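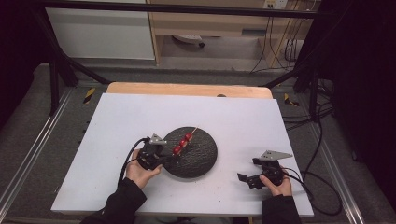 Candied fruit skewers: sugar shell turns sticky before serving
Posted in Sweets and Sugar Work – 2,748 views

I am making tanghulu with fresh hawthorn, four to a skewer. The shell sets hard and clear but goes tacky within the hour. I cook the syrup to 126 °C on a Brostar probe thermometer, dip, and lay the skewers on a plate. Ratio is two parts sugar to one part water by weight. Kitchen humidity is normal for October. Is the ratio wrong, or the temperature?

Rosales

The temperature. 126 °C is hard-ball stage, and the syrup still holds too much water to form a stable glass. Take it to between 149 and 154 °C, which is hard crack, and dip immediately. Your ratio is fine – the extra water boils off and only affects the cooking time.

Check the probe in boiling water first. Mine read 8 degrees low until I replaced it.

Two other points. Dry the fruit completely after washing, including the hollow at the stem end, and leave it at room temperature for 20 minutes if it has been in the refrigerator. Condensation under the shell will dissolve it from the inside. Also, set the dipped skewers on parchment or a silicone mat until hard, then move them to the serving plate. On a plate with a rough or patterned surface the syrup keys into the texture, and the shell cracks when you lift the skewer.

Prildale

just put them in the freezer, works for me

Karnthorpe

The freezer will keep them hard while they are in it, but they collect moisture as soon as they come out. An airtight box with a packet of food-safe desiccant is better. Even at hard crack I would not plan on more than a few hours. Dip as late as you can.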